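Kamran Taheri has been putting together other people's home offices for eleven years, and he still writes his lists on the backs of envelopes. We met at his kitchen table in Woncombe, where he was eating toast and sorting invoices into two piles, paid and not paid.

He began as a joiner, fitting kitchens for a builder called Bogumił Sobczak. The office work came by accident. A customer asked whether he could do something with the cupboard under her stairs, and he put in a worktop, two shelves and a socket.

“She told her sister, and the sister told the whole of her street,” he says. “By May I had stopped doing kitchens. Bogumił was not pleased with me. We get on all right now.”

Most of his jobs are small. A typical one is a spare bedroom that has to stay a spare bedroom, because somebody's mother comes to stay twice a year. He charges £245 for a visit and a written plan, and the customer can then build it themselves or pay him to do it. Plenty of people take the plan and he never hears from them again.

“I don't mind that. It's a morning's work and I've been paid for it. Some of them ring up a year later to ask what I meant by something on page two.”

I ask what he looks at first when he walks in. He says the door, and which way it opens, and then the radiator. After that he asks the customer to sit where they think the desk should go and stay there for five minutes without talking.

“They find out about the draught,” he says. “Or the neighbour's window. One man, Ignacio, had picked the spot from a magazine, and when he sat in it the sun came straight in his eyes. He'd already bought the blind. We moved the desk.”

He has firm views on desks. He likes them shallower than the shops do, and he likes a bit of shelving joined to the end so that the printer has somewhere to live. He doesn't care for glass. He will fit a drawer unit if he's asked, though he thinks most drawers fill up with chargers for phones that were thrown away long ago.

“Open shelves are better for untidy people,” he says. “They hate hearing that. But if you can see it, you might deal with it. In a drawer it's gone until you move house.”

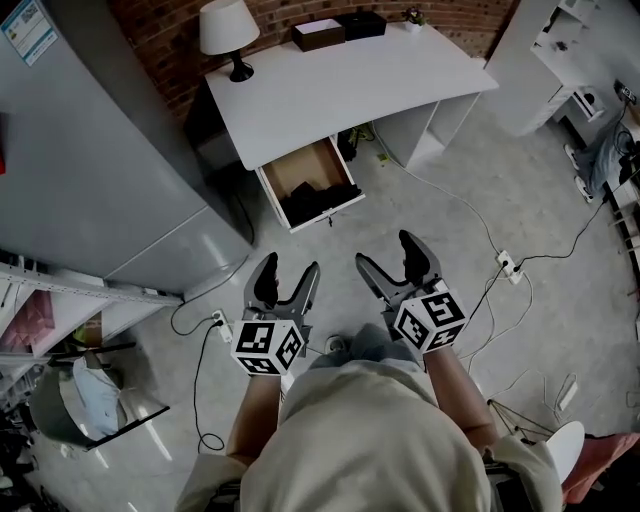
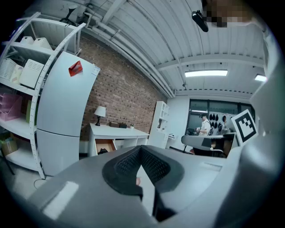 Boxes are a different matter, and he will talk about them for as long as you let him. He wants them all from one maker, bought on one day, with a few spare. Ranges get changed, he says, and the new ones never stack on the old ones. He learned this with a job for Remedios Bermúdez, a bookkeeper who works from a back room and keeps seven years of paperwork for each client.

“We bought 41 boxes for her. She said that was silly, and then she needed more the next winter and the firm had made the lid a different shape. She's got a column in the corner that leans. I look at it every time I go round.”

On labels he is less strict. Remedios puts hers on the short side, and he would put them on the long side, and they have agreed to leave it there.

The biggest job he has taken on was for Steinar Skov, who had a budget of £2,000 and a garage. It had a damp wall, no heating and a floor that sloped towards the drain. Kamran spent most of the money on the wall and the floor. The worktop was an old door from the house, sanded and oiled, resting on two cabinets.

“He wanted cork on the walls for the noise — he plays the radio all day — and I told him to wait. Let the wall dry for a year, then see. People want to do it all in one weekend.”

Did he wait?

“He waited until the Tuesday.”

The cork is still up, Kamran admits, apart from one corner.

His own office is the end of the kitchen table we are sitting at. He had a proper one upstairs until his son Paul came home from college with a drum kit, and the desk is now in the loft in pieces. He keeps meaning to build something on the landing. He has measured it, and there is room for a top 76 centimetres wide if the airing cupboard door is hung the other way round.

“It's a half-day job,” he says, and puts another invoice on the unpaid pile. “I did the plan for it two years ago. It's on an envelope somewhere.”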